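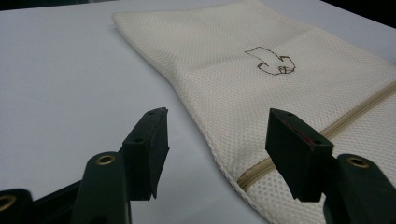
Figure 3. View from the hand-held gripper over a mesh laundry bag, fingers open on either side of the bag's stitched edge.

Home | Browse | Volume contents | Authors | Save to library

4. Gathering the Cloth Examples

4.1 Tool and table

All cloth examples were gathered with the hand-held gripper described in Section 3. The person holding it works the fingers directly, and the camera on the tool records what the policy will later see when the same fingers are fitted to the arm. We did not use a second camera over the table. In an early trial with the Nandinska set we had one, and the policy came to depend on it in ways that made the system hard to move between rooms.

The table is white and matte. We chose a pale surface on purpose, knowing it would make light fabrics harder to pick out. A cream item on a white table gives the network very little color to work with, so the edge of the fabric has to be found from its weave, its seam and the faint shadow beside it. Models trained only on the bright towels in the Gashaw set did poorly on such items, and we wanted this set to cover that gap.

4.2 Items

The set holds 17 items. They include plain cloths, ribbed cloths, bags with zippers, and a few pieces with drawings or printed marks. Mesh was the most troublesome material. Up close the holes are large and sharp in the image, and a short distance away they blend into what looks like a solid sheet. The zipper on a mesh bag (Figure 3) also bends less easily than the fabric next to it, and a fold made across it tends to spring open.

We kept items with drawings in the set after some debate. A drawing gives the network an easy landmark, and a policy can learn to steer by it and ignore the fabric. To limit this, each marked item was placed at many angles, and in part of the examples it was turned over or folded so that the mark was hidden.

4.3 Procedure

Each example starts with the fingers open and the tool held above the table. The operator moves toward the item, closes on an edge or corner, makes one fold, lets go and backs away. Operators were asked to work at a normal pace and to avoid stopping in midair. Long pauses were a problem in the Trakville pilot, where the trained policy would sometimes hover over the cloth and never come down.
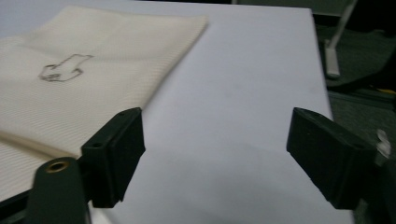 Starting positions were varied by hand. Between examples the operator picked the item up, dropped it or laid it down somewhere new, and smoothed it only if the plan for that block called for a flat start. Items were allowed to lie near the side of the table, and the floor and furniture past the table were left as they were. We made no effort to screen off the room. A policy that has only ever seen a clean background is of little use in a home.

Four operators took part. Each did a practice block of 100 folds, which was thrown away, before any examples were kept. After practice the differences between operators were small, apart from the height at which they closed the fingers. One operator pressed down on the table before closing. We kept those examples, as the press seems to help with thin cloth.

4.4 Checking and removal

We recorded 898 examples after practice. Two of the authors watched every one at double speed and marked those in which the item slipped out, the tool lost tracking, or the operator made more than one fold. This removed 68 examples and left 830 for training. Most of the tracking losses came when the camera was brought very low over bare table, where there is almost nothing in view to follow. We now tell operators to keep part of the item or the table edge in sight while they approach.

Slips were not all removed. Where the operator lost the edge and took hold of it again in one smooth motion, the example stayed in. Section 5.2 compares training with and without these recoveries.

Reader comments (3)

Tomomi Onishi
Did you try a darker table as a control? We saw the same trouble with pale cloth on the Skerkier bench, and I would like to know how much of it is the table.

Junpei Takagi
The tracking note in 4.4 matches what we see. Keeping the table edge in view helped us too.

Sharada Raju
Are the discarded practice folds available anywhere? They could be useful for studying how operators learn the tool.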